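Notes from the Dradar open afternoon, July

I went out to Dradar's repair hall mostly for the failure session. Any firm will show you a robot that works. Dradar had put an hour on the schedule called "What broke in Woretau," and I wanted to see how much of it they would really talk about.

Woretau is their project for swapping parts in old desktop computers. An arm takes the processor, memory and hard drive from a fixture and puts them where they belong, or does the reverse. The slides said it would save older machines from the shredder. Maybe. I never got a straight answer on what one swap costs, and I asked twice.

The fault was easy enough to follow. During a long run in the spring the arm set a processor down slightly crooked, the force limit did not trip, and the gripper kept pressing. Bent pins in the socket, board ruined. The cell then logged the job as complete and moved to the next one. By the time a technician looked at the results, 17 boards had gone through the same way, out of a batch of 41.

The explanation we were given was a force sensor that had been zeroed with the wrong gripper weight after a tool change. Fine. But that is a typing mistake, and I would have liked to hear why one typing mistake could get past everything else. There was a camera check, we were told, switched off that week to save time. That came out only when a man from Restrepo, the firm that sells them their fixtures, asked about it from the back row.
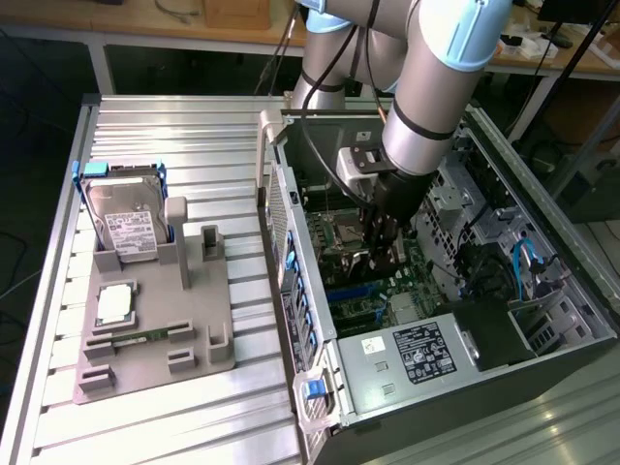
The arm over the processor socket, with a processor, a memory stick and a hard drive in the fixture at left.

The fix has three parts. The zero value is now read from the tool itself, the camera check can't be turned off from the operator screen, and the cell stops after two odd force readings in a row. I asked why two. If the first bad press can bend pins, you have already lost a board by the time the second one counts. The reply was that stopping on every reading gave too many false alarms. Nobody had the false alarm rate handy.

There was also a safety question that got less time than it deserved. After the fault was found, someone reached into a tower case to pull a stuck processor while the arm was paused but still powered. No one was hurt. The new rule is that power comes off first, and it is printed on a card by the gate. I would trust a lock on the gate more than a card.

Zovoritz, who run a similar line, were supposed to give their side at 3 p.m. They canceled, so we got coffee and a second tour of the loading dock. Slides are promised by email. Mine haven't come yet.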